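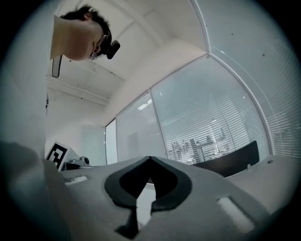
How does a robot learn to pick up a cup?

A person shows it. The person does the job many times while a camera and other sensors record each movement. A computer then studies the recordings and looks for patterns that it can use to guide the robot's own hand. Engineers call this process "learning from demonstration." A demonstration is one complete showing of a task from beginning to end.

This page was prepared by the Finduveck Learning Center for readers in grades three through six. Words in the list near the bottom may be new to you.

Two ways to show a robot

The first way is to show the task by hand. A person holds a gripper, which is a tool that can close on an object the way your thumb and fingers do. A camera on the gripper records the work from the gripper's point of view. The robot does not have to be in the room. Later, a similar gripper can be attached to a robot arm, and the arm can try to repeat what the person did.

Some people who give demonstrations also wear a small camera on the head. It records the work from higher up, close to where the person's own eyes are. With two views, a computer can compare what the hand was doing with what the person was facing at the same moment.

The second way is called remote control, or teleoperation. The person moves a set of handles or a joystick, and the robot moves at the same time. The person may sit beside the robot or in another building. Remote control lets the robot practice with its own arm, but it can be slow. Many people need several days before they can steer a robot smoothly.

Why are there black-and-white squares?

In some workrooms you will find cards printed with a pattern of black and white squares. These are called markers. Each pattern is easy for a computer to recognize. If the computer knows how large the marker is, it can work out how far away the camera is and which way it is tilted. You do something similar when you look at a familiar street sign and judge how far you have left to walk.
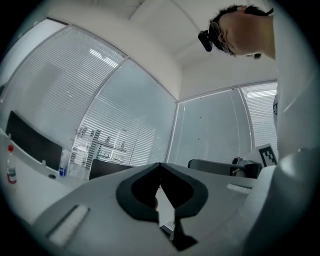

Daryna Lysenko writes that her first demonstrations for the Clullari project were much too fast. She had been asked to place a spoon in a bowl, and she did it the way she would at home. The computer could not follow the motion clearly. "I had to learn to move as though I were teaching a very small child," she explains, "and I had to stop talking with my hands."

Her experience is a common one. A good demonstration is steady. The person begins with the gripper open, moves toward the object, closes the gripper, carries the object to its new place and lets go. Small mistakes may be kept if the person corrects them, because a robot also needs to learn what to do when something slips.

How many times must a task be shown?

The number depends on the task. For the spoon and bowl, the Clullari project collected 300 demonstrations. The team set 21 of them aside because the spoon was hidden from the camera. The bowl was moved to a new spot after every 32 demonstrations. If the bowl had always stayed in one place, the robot might have learned to reach for that place even when the bowl was gone.

Can the robot do everything afterward?

A robot that has learned to place a spoon has not learned to wash it. It may also have trouble with a spoon of a different color or a table of a different height. People must test the robot, find out where it has difficulty, and give more demonstrations.

Words to know

Demonstration: one complete showing of a task.
Gripper: a tool that opens and closes to hold things.
Marker: a printed pattern that helps a computer find its position.
Sensor: a part that measures something, such as light or movement.
Teleoperation: controlling a machine from a distance.

Try it with a partner

Place a plastic cup and a sock on a table. One partner is the teacher and the other is the robot. The teacher puts the sock in the cup slowly, without speaking. The robot watches and then copies every movement. Now move the cup to the other side of the table and ask the robot to try again. Trade places when you have finished.

Text by Emiko Ichikawa. Reviewed January 12, 2025.

This site uses cookies to remember your reading level. Accept | Manage settings

© Finduveck Learning Center, Justdale. Contact us | Back to top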